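The patient business of picking up a bracelet

October 15, 2026

There are grander problems in robotics than a jewellery tray, I do admit, and when I first told friends I was off to Claltstead to write about one they were rather hoping for something with legs. But the people behind Tindex, a planning program for two-armed robots, have spent a good part of this year thinking about beads, chains and bangles, and after a long afternoon with them (and rather a lot of tea) I've come round to the view that it's time well spent.

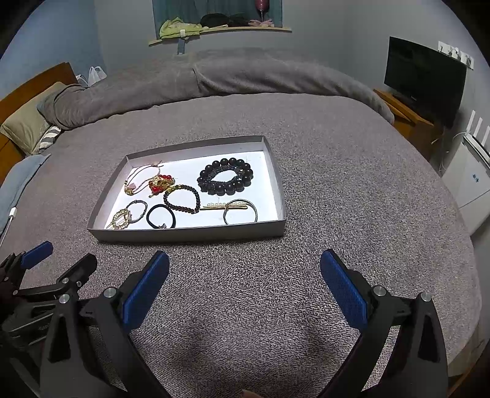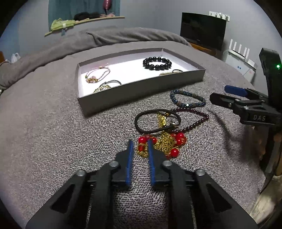
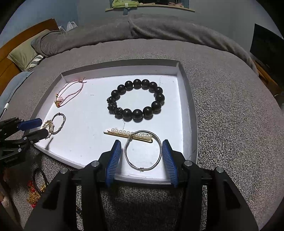
Jewellery, pale tray, grey covers: three moments from one session.

Most planning software likes a thing to have a shape. A mug is a mug whichever way up you leave it, and once the program has worked out where the handle points it can choose a grip and get on with its day. A necklace has no such manners. Lift it by one end and the rest of it slides, swings, catches on its neighbour and brings that along too, and the neat little model the computer was holding in its head a moment ago is suddenly worth nothing at all!

Tindex began, as many of these programs do, by trying to work out everything beforehand. The early version, which the team called Godgate, would look once, draw up a full plan and carry it out to the bitter end. It was lovely with wooden blocks. Given a bracelet lying across a hair pin, it would confidently take hold of both, and then spend the next few seconds looking for a pin that was by now dangling from its own fingers.

The version that replaced it in March plans only 2 moves ahead and looks again after each one. I asked whether that felt like a step backwards, and was told, very kindly, that it's how most of us clear a dressing table. The program keeps a running guess about which pieces are touching and how sure it is of each, and when the guess gets too woolly it is allowed to do something small, a nudge or a short lift, simply to find out more. The team had 13 rules for choosing a nudge when they started. They now have 4, and everybody seems happier.

Shine is the other great nuisance. A glossy black bead throws back a bright spot that moves whenever the camera does, and a thin wire bangle can vanish altogether against a pale background. Sheehan, the part of the software that does the looking, used to report such a bangle as two separate bits of wire with a gap between them, which made for some very odd plans. It now compares several views before it commits itself, and that costs time, and there is a friendly argument still going on about how much time is too much.

On the day I visited, the test set stood at 74 arrangements, each saved so that any change to the code can be tried against all of them overnight. The worst are kept in a folder of their own. They all involve fine chain, and the team would like a few more of them before the winter.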